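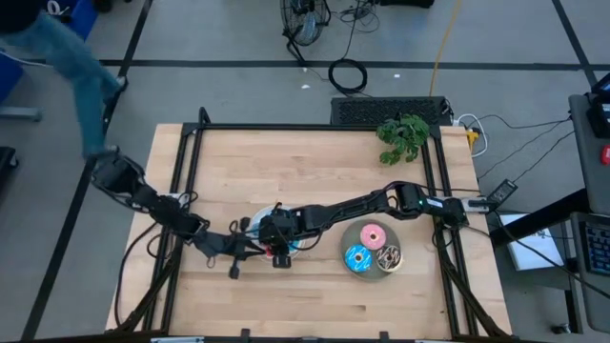
Kevdale Releases Drernent 3, a Form Validation Library for Java Web Applications

JOSHAM, Monday, November 12, 2018. Kevdale, a maker of tools for Java developers, today announced the general availability of Drernent 3. The new version brings one common place for validation rules in web applications, so the same rule is used in the page, in the service layer and before the record is written to the database.

Many teams which maintain large business applications have the same difficulty. A rule such as "the delivery date must be after the order date" is written once in the page, a second time in the server code and often a third time in the database. When the rule changes, one of these copies is forgotten. Users then see an error message that they do not understand, or wrong data is saved without any message.

With Drernent 3, the developer writes the rule one time as an annotation on the Java class or in a separate rule file. The library reads the rules when the application starts and connects them to the form components. A rule that compares two or more fields is handled in the same way as a rule for a single field. In the former version this was possible only with a custom validator class, and customers asked us many times to change it.

"Our customers have applications that are ten years old and still earn money every day," said Dalva Bittencourt, product manager of Drernent at Kevdale. "They cannot rewrite them from zero. We wanted that a team can add the library on one page, look how it behaves, and continue with the next page when they have time."

What is new in Drernent 3

Rules for groups of fields. A group can be checked when the user leaves the last field of the group, or only when the form is submitted. The choice is made for each group.

Messages in several languages. Error texts are kept in normal resource bundles. If a translation is missing, the library shows the text of the default language and writes a warning in the log. Version 2 showed the message key to the user.

Faster start. The rules are now read in parallel and stored in a cache. In the internal test application of Kevdale, which has 1,000 rules on 80 forms, the loading of the rules is 60 percent shorter than with version 2.

Rule report. A new command line tool writes a list of all rules in the application, with the class and the form where each rule is used. The report can be saved as HTML or as a CSV file. It also marks the rules which are not connected to any form.

Partial page updates. When only one part of the page is sent to the server, only the rules for this part are executed. Messages in the other parts stay as they are.

Tested with Tarigan

The beta version was used from March by Tarigan, a software house that develops order and warehouse systems for wholesale companies. Tarigan moved its order entry module first, because this module has the biggest number of rules between fields. The feedback from its developers led to two changes before the final release. The order in which groups are checked can now be defined by the developer, and the log shows the name of the rule together with the name of the field.

Tarigan will move its other modules during the next year.

Compatibility

Drernent 3 requires Java 8 or later and works with application servers that support Java EE 7 or Java EE 8. Rule files from version 2 can be read without changes. Custom validator classes from version 2 must be compiled again, and two methods that were marked as deprecated have been removed. The migration guide describes both of them and gives the replacement code.

Version 2 will receive security corrections for one more year. New functions will not be added to it.

Availability and licenses

Drernent 3 is available today for all customers with a valid maintenance contract, at no extra cost. New customers can download a trial version, which is limited to 60 days and has all functions of the full product. Licenses are sold per application and not per developer. Educational institutions can ask for a free license for use in courses.

The documentation, the migration guide and a sample application are included in the download package.

About Kevdale

Kevdale develops libraries and tools for companies that build and maintain Java web applications. Its products include Drernent for validation and a set of components for data entry forms. The company has its head office in Josham.

Press contact

Dalva Bittencourt
Product Manager, Drernent
Kevdale, Josham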